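Todavport Small Items

README for the jewelry and desk storage set, part of the Ranodora household collection

Overview

Todavport Small Items covers the sorting and putting away of small personal things: rings, bracelets, hair ties, earrings, clips, buttons, keys and similar. The activity is always a version of the same household chore. Items lie out on a table, and they go into a divided box, a tray or a dish. The set was put together in Iltby as the third part of Ranodora. The first two parts cover kitchen drawers and laundry and are documented in their own READMEs.

We made a separate part for small items after finding that the kitchen part had almost nothing under the size of a teaspoon. Thin, light and flexible things were missing completely.

Contents

The set has 151 sessions. A session is one tabletop layout and everything put away from it. Layouts range from a single item to a full mixed pile. There are 70 different items in the item list. Some of them, mostly the hair ties and buttons, come in several copies that share one item number.

Top-level folders:

sessions/ one folder per session, numbered in order of recording
items/ item list, plus a reference photo of each item on plain paper
containers/ measurements and compartment layout of each box, tray and dish
notes/ session notes as typed by whoever set up the table

Item groups

Beaded: rings and bracelets strung from small beads. These change shape when picked up and rarely land the way they were lying before.
Metal: plain rings, chains, earrings, keys.
Fabric and elastic: hair ties, ribbon, a cloth watch strap.
Hard plastic: clips, buttons, caps.
Mixed: anything made of two or more of the above in similar amounts. A beaded item with a few metal-look spacers stays in Beaded.

Group is stored in items/list.csv in the column "group". Color is in "color_main" and "color_second". We used everyday color words and kept the list short, so "pink" covers everything from pale to bright. Finish is not recorded as material. A gold-toned part is entered as gold-toned, whatever it is made of.

Containers

The containers are divided boxes with clear or tinted walls, open trays and shallow dishes. Compartments are numbered from the front left, going right and then back. "Front" is the long side closest to the person who set up the table.

Containers were not always emptied between sessions. If something was already inside at the start, the session note says "not empty". It does not always say what was in there. Tinted boxes make their contents hard to name from the outside, and we decided not to fill in names afterward by guessing. Use the "not empty" tag if you need to filter these sessions out.

Tables and light

Most layouts were done on a white table, the rest on a wood one. The white table was wiped before each session but has some marks. Light came from the window and the ceiling lamp together, and it changes through the day. Sessions set up after 4 p.m. have longer, softer shadows and are tagged "late". No lamp was added for any session.

Where the items came from

Roughly 400 loose items were donated as one lot by Van Rooij, a secondhand shop in Iltby, and we chose from those. Broken items and anything with a name or initials on it were taken out first. The chosen items were washed, dried and given numbers. Items too small to photograph clearly were also dropped, which removed most of the loose beads.

Session notes

Each note is a short text file with the table, the container, the starting items and a free line for anything else. The free line is uneven. Some notes say only "ok". Others go on for a paragraph about a clasp. We fixed spelling where it made an item hard to match to the list and left the rest alone.

Known problems

Sessions 12 and 13 use the same layout by mistake. Both were kept.
Two hair ties swapped numbers partway through. The list has the correct numbers, but the early notes do not.
One tray was measured on the outside only.
Compartment numbers in the first few sessions count from the back. These are marked "old numbering" in the notes and have not been converted.
Shallow dishes are under-represented compared with boxes.

Suggested uses

Sorting by group or color, matching items to compartments, finding small things on a plain surface, and writing or checking descriptions of tidying. The set is not suited to judging the value, age or real material of jewelry.

Changes

1.2 Added "late" tag. Corrected group for the cloth watch strap.
1.1 Reference photos retaken on plain paper.
1.0 First release, January.

Sample image

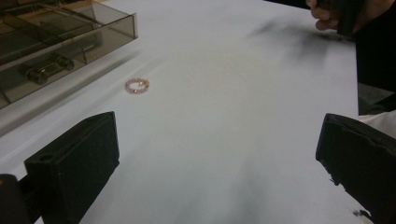
Beaded group, single-item layout: pink beaded ring with gold-toned spacers on the white table, tinted divided box at upper left. Box tagged "not empty".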